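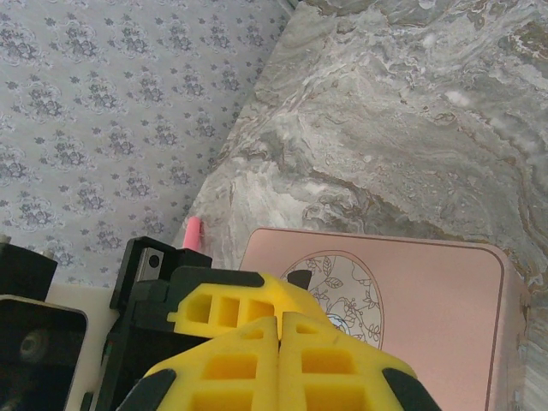

I have been putting off sorting out the letters for the best part of a year. They came to us in two carrier bags and a shoebox when my aunt moved out of Stollovside, and they have lived under the stairs ever since, behind the hoover, where I could feel quietly guilty about them every time I got it out. Last Sunday it rained from breakfast onwards, the football was off, and I had run out of excuses, so out they came and all over the dining table they went.

I should say that these are not important letters. There are no scandals in them (or none that I've found yet!) and most of them are about the weather, the price of things and who had been poorly. But they are my grandmother's, and she kept them for so long, and through so many house moves, that I can't bring myself to be brisk about it. I had it in my head that I would be done by lunchtime. By lunchtime I had read eleven of them and cried at one about a dog.

My first go at a system was by date, which fell apart almost at once, as hardly any of our lot ever put the year on anything. You get 'Tuesday evening' or 'November, and cold', and you are expected to know. The postmarks help a little, where the envelope has survived, but my uncle collected stamps as a boy and went through the whole pile with a pair of scissors, bless him. So then I tried by person, and that went far better. Handwriting is a wonderful thing for sorting. After an hour or so I could tell my great-aunt's writing from right across the table, with its big looping capitals, and I had stopped needing to look for the signature at all.

I counted them once they were in their piles, since I wanted a number to write in the notebook, and there are 192 letters and postcards altogether. The biggest pile by a long way is from a Nivaldo Camargo, who was a pen friend of hers from before she was married. I had never heard his name until Sunday. He wrote in very careful English to begin with, and then in less careful and much funnier English as the years went on, and he always asked after the garden. I rang my mum to see if she knew who he was and she said, 'Oh, Nivaldo!' as if he had been round for tea the week before, and then told me a long story about a parcel of coffee that burst in the post. I have written it all down in the notebook while I remember it.

Then there was the question of what to keep them in. I am fussy about this, I'll admit. Plastic wallets make everything look like a tax return, and cardboard is fine until you have a damp winter, and we do have damp winters in this house. What I like best is a tin, and a pink one if I can get it, which my husband says is not a storage requirement, but he's not the one doing the storing. The one I have in mind for the best letters has rounded corners and a darker rose-gold line running round the edge of the lid, and over towards one side there's an oval with flowers and leaves and curling vines drawn in brown and grey, very fine, with just a touch of light blue low down in the middle. You could put anything in a tin like that and it would feel looked after. Sewing things, recipes, old buttons. Letters most of all, I think.
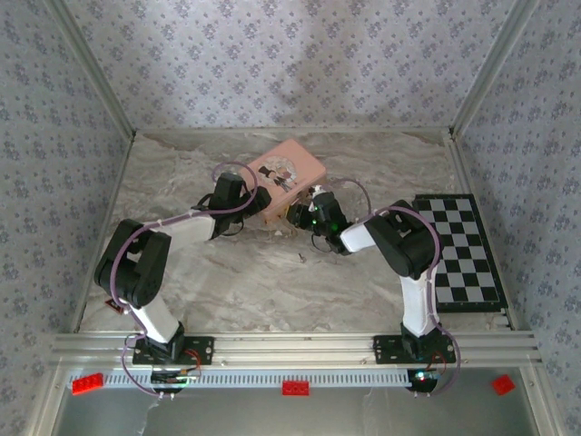 Wallpaper is the other thing I've been turning over, because the piles have rather taken over the dining room, and once you sit in a room for a whole day you start to look at its walls. Ours have been magnolia since we moved in. My grandmother would not have stood for it. She had flowers in every room, including the one with the boiler, and I've come round to her way of thinking. I keep going back to that lavender-grey with the little purple sprigs, which is about as close to her back bedroom as I could hope to find, and I love it going round the side walls as well as the back with the pale marble pattern underneath, and the pink box lying there on it. Grey, mauve and pink together – I would never have dared, and now I can't think of anything else.

I did get as far as asking Cauã Lopes, who papered my sister's hall, what he thought of a small pattern in a room our size. He was all for it, though he warned me to buy an extra roll and to be patient at the corners. Patience at the corners is not something I'm known for, so I may just pay him.

In the meantime I've got the piles tied up with cotton tape, each with a slip of paper tucked under the knot saying who it's from, and Nivaldo's are in date order as best I can manage. If anyone in the family has more of them, or any of hers to him (wouldn't that be something?), please do let me know, even if it's only a postcard. I'm about halfway through typing them up, two fingers at a time, and I've promised my mum the dog one first.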